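4. Sorting with two metal bins

4.1 Before you start

The Koltholm sorting station is delivered with two gray metal bins. Place them one behind the other, with the long sides touching. In this guide the bin nearest to you is called the front bin, and the other is called the rear bin. Mixed items go into the front bin. Sorted items go into the rear bin, and you empty it after each round.

Check that both bins stand flat on the support. If a bin moves when you press on one corner, turn the leveling foot under this corner until the movement stops. The support can carry both bins when full, but please do not sit or lean on it.

4.2 Filling the front bin

1. Empty the front bin completely and wipe the floor with a dry cloth.

2. Choose a small number of household items. Toys, plastic containers and drink bottles with the cap closed are all suitable. Glass is not allowed.

3. Put the items in by hand, one after another. Do not throw them. The floor of the bin is thin and the coating can be damaged.

4. Let the items lie as they fall. A toy car may lie on its side, a bottle may touch the container next to it. It is normal that most items come together in one half of the bin and one item stays alone near a wall.

5. Check that no item stands higher than the upper edge of the bin.
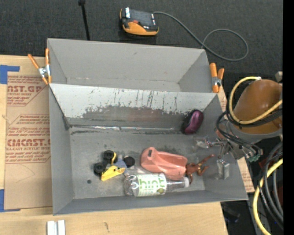

6. Write the item numbers in the log sheet before you begin the round. The standard Hosside list has 187 items. If you use your own items, give them numbers starting from 1,605, so that the two lists do not mix.

Note: A toy with long thin arms or legs can hook on other items. Put this kind of toy in last.

Note: Bottles must be empty. Remaining water changes the weight and can also run under the seam strip.

4.3 Wear of the bins

With use, the inner walls get scratches and the light coating can come off in patches. Dark stains on the floor are also common. This wear does not disturb the sorting and it is not covered by the warranty.

Replace the bin in these cases:

- the seam strip at the foot of the wall is loose or has a sharp end
- the wall is bent inward
- rust comes off on your finger when you touch the surface

We recommend to inspect the bins every 4,000 rounds, or once a year in May, whichever comes first.

CAUTION: Wear gloves when you lift a bin out of the support. The lower edges are not rounded.

4.4 Cleaning

1. Remove all items from both bins.

2. Wipe the walls from top to bottom with a damp cloth and mild dish soap. Do not use steel wool.

3. Dry the corners and the seam well.

4. Wash the plastic items separately and let them dry for 3 hours before you put them back.

Spare bins and seam strips can be ordered from Qudah under the name Elia bin set. For the order you need the letter code on your delivery note.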